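We use cookies to remember your preferences and to measure visits. By continuing to browse, you accept their use. Accept | Manage settings

Product Review: Stembridge Everyday Plastic Clothes Hangers, Tested With Winter Knitwear

December 23, 2024
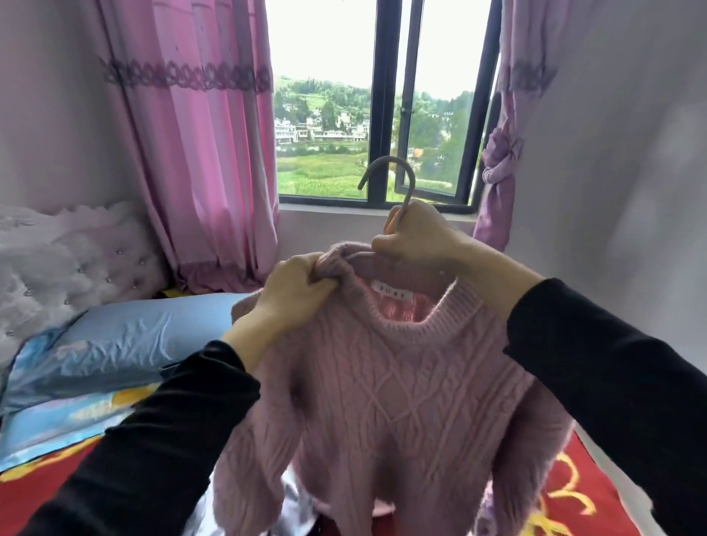

A cable-knit sweater on a pale pink plastic hanger, held up by the hook.

The Radebe Household Review assesses ordinary domestic goods under ordinary domestic conditions. The present review concerns the Everyday plastic clothes hanger from Stembridge, purchased at full retail price from a housewares shop in Lusuvville. The hangers were put into service in September, when residents of the town begin to bring their heavier clothing out of storage, and remained in daily use until this review was prepared.

The Everyday line is offered in packs of 26. Readers should note that the manufacturer does not sell hangers singly, and that a household replacing the contents of a full closet will in most cases need two packs. The color is uniform within each pack.

Scope of the Review

Plastic hangers are generally bought for shirts and blouses, and nearly all of them perform acceptably in that role. The more demanding question is whether a hanger of this type can be used for knitwear. Many manuals of clothing care state that sweaters should be folded. This advice is sound, but it does not reflect the way most people live. Drawer space is limited, folded stacks collapse when the lowest item is wanted, and a sweater that will be worn again in two days is commonly hung up for the interval.

The review therefore gave particular attention to sweaters. The principal test garment was a dusty pink pullover with a ribbed crew neckline and a fluffy, mohair-like surface, with raised cables and diamond lattice running down the front. Garments of this type show the weaknesses of a hanger more readily than flat knits do. Two cotton cardigans, a fine-gauge turtleneck and a range of button-front shirts were also used.

Placing a Garment on the Hanger

The arms of the Everyday hanger slope at a moderate angle and end in rounded tips. A shirt may be put on it with one hand. A thick sweater requires two, and the method makes a considerable difference to the result.

The reviewer found it best to insert the hanger from below, through the hem, and to bring the hook out at the neckline. Pushing the hanger in through the neck is faster, but it places strain on the ribbing, and a crew neck that has been treated in this manner every morning will lose its shape. Once the hook is through, it should be held near its base while the free hand gathers the knit at the shoulder and lifts it over the arm of the hanger. Pulling on the sleeve to achieve the same end is not recommended. The sleeve will stretch before the shoulder moves.

With a fuzzy yarn, the material tends to bunch at the top of the arm and must be eased outward. The molded surface of the Everyday hanger was an advantage at this stage. No seam or burr was found that caught the fibers, and after three months the test sweater showed no pulled threads that could be attributed to the hanger. An older wire hanger used for comparison left a visible snag in one of the cotton cardigans on its second use and was withdrawn.

Shoulder Shape

Results here were mixed. The rounded tips are an improvement on the pointed ends found on many low-priced hangers, and the shirts and the turtleneck came off the hanger with no mark at all. The heavier knit did develop a slight peak at each shoulder when left hanging overnight. The peaks relaxed after the sweater had been worn for an hour, or after it had been laid on a bed and smoothed with the palm.

When the same sweater was left in the closet for a full week, the peaks were more pronounced and steam was needed to remove them. The hem had also dropped by a small but noticeable amount. These findings are consistent with the general rule that long-term storage of heavy knitwear should be flat. The reviewer does not regard them as a defect peculiar to this product, but purchasers should not expect the Everyday hanger to be an exception to the rule.

A wider, contoured hanger, such as the Prurkow Broad Shoulder, distributes the weight better. It also occupies a good deal more of the rail and costs several times as much.

Strength and Wear

Three of the hangers were assigned to winter coats, a use for which the packaging makes no claim. One of these bent visibly under a long wool coat, although it returned to its shape when the coat was removed. The other two showed no change. Under sweaters, there was no visible bending.

The hook is fixed and does not turn. Users accustomed to a swivel hook may find this inconvenient, particularly when a garment is to be hung on the back of a door. The opening of the hook passed easily over the closet rail and over a standard door hook, but it would not fit over the thicker rail of a freestanding clothes rack.

The color of the plastic did not transfer to any garment. A single hanger was left on a sunny sill for the whole of the test period and appeared marginally paler at the end of it.

Grip

The Everyday hanger has neither notches nor a textured coating. This is of no consequence for a sweater with a close neckline, which stays where it is put. It matters greatly for wide-necked tops and for anything with thin straps, which slipped to the closet floor on several occasions. Households with many garments of this kind would be better served by a flocked hanger, though flocked hangers are in turn poorly suited to fluffy knits, which cling to them and shed.

Care

The packaging recommends wiping with a damp cloth. This proved sufficient. Hangers used for mohair-type yarns gather a little lint along the arms and should be wiped before being given to a dark garment.

Assessment

The Stembridge Everyday is a competent general-purpose hanger. It is gentle on delicate surfaces, easy to handle, and inexpensive when bought by the pack. It may be used for sweaters for periods of up to 44 hours without lasting effect, on the evidence of the garments tested here — beyond that interval, folding is advised. It is not recommended for heavy coats or for strapped garments.

Recommended for: shirts, blouses, light knits, short-term hanging of heavier sweaters.

Not recommended for: long wool coats, wide-necked tops, seasonal storage of knitwear.

Related Reviews

Prurkow Broad Shoulder Hanger: Is the Extra Width Justified?
Flocked and Coated Hangers Compared
Under-Bed Storage Bags for Bulky Clothing
Handheld Garment Steamers: A Second Look
Fabric Combs and Lint Shavers for Fuzzy Yarns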